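Jonditden sprint hill climb: Kundunstead team comes home with a class win

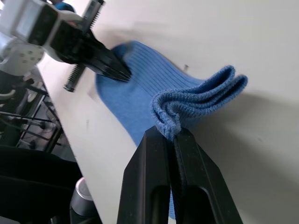
Nadhirah Sitompul reckons we should have gone with the softer tyres from the very first practice run. "We spent half the morning guessing," she wrote to the club afterwards, "and then found nearly a second in the first corner the moment we stopped being so cautious. Next time I'm starting soft and I don't care what the forecast says."

Well, she's earned the right to say so! Her final climb at Jonditden was the quickest any of our members has ever managed on the long course, and it was enough to take the small saloon class by 0.46 of a second. If you were standing at the hairpin you'll have heard the little Sitompul car long before you saw it. The new exhaust passed the noise check at 89 decibels, comfortably inside the limit on the day, but the trees do funny things with the sound up there.

For those who couldn't make it, the hill was damp at breakfast time and stayed damp under the trees until well after eleven. First practice was very gentle for almost everybody. Car 601 had a long slide on the exit of the Hangate bend and stopped with one wheel on the grass, no damage done, and after that the marshals asked for another broom over the inside line. Fair play to them, they had it swept and open again in 10 minutes.

By second practice there was a dry line as far as the hairpin and the times started tumbling. Iker Bravo was our best runner at that stage. He'd changed the rear springs the night before (in the car park, by torchlight, with a borrowed jack) and the car looked so much calmer over the bump before the finish. He then missed second gear on his first timed climb, which cost him any chance of a trophy, and went out and beat his own best on the next one by more than a second. He ended up fourth in the sports class, and I don't think I've seen anyone so pleased with fourth.

Nadhirah's day went the other way round. Two ordinary practice runs, a decent first climb, and then that last one. She left the line cleanly with hardly any wheelspin, kept it flat through the kink where most of us have a little lift, and braked for the hairpin what looked like a full car's length later than before. I was on the bank with a stopwatch and thought I'd pressed it wrong. Then the commentator read out the time and there was a proper cheer from the paddock.

The rest of our lot all got home in one piece, which makes the drive back a good deal more cheerful. We had two members on their first ever hill climb and both brought their times down on every single run. That's harder than it sounds on a hill with so few places to see where you're going. Please do come and say hello to them at the next club night and ask about the bit over the crest.

Some 46 cars took the start in all, up on last year, and the paddock was full to the gate. If you're thinking of entering next time, get your form in early. The organisers have told us the entry will open in March and the small saloon class fills up first. You'll need a current licence, a timing strut on the front of the car and overalls that meet this year's rules. Check the label on the overalls before you travel — one visiting driver was turned away at scrutineering and had to borrow a set three sizes too big.

A few bits from the paddock. A trolley jack with a red handle came home in the wrong van and is now at the Kundunstead workshop. The awning needs a new pole, the short one for the back left corner. And whoever lent us the tyre warmers, thank you, they were brilliant and we'd like to know where you got them.

Next up is the Hangate sprint, on the flat this time and much kinder to engines. There'll be a convoy leaving Kundunstead at 6.30 in the morning for anyone who fancies it, with a stop for bacon rolls on the way. Iker is driving the van and has two spare seats — message him if you'd like one, and bring a folding chair.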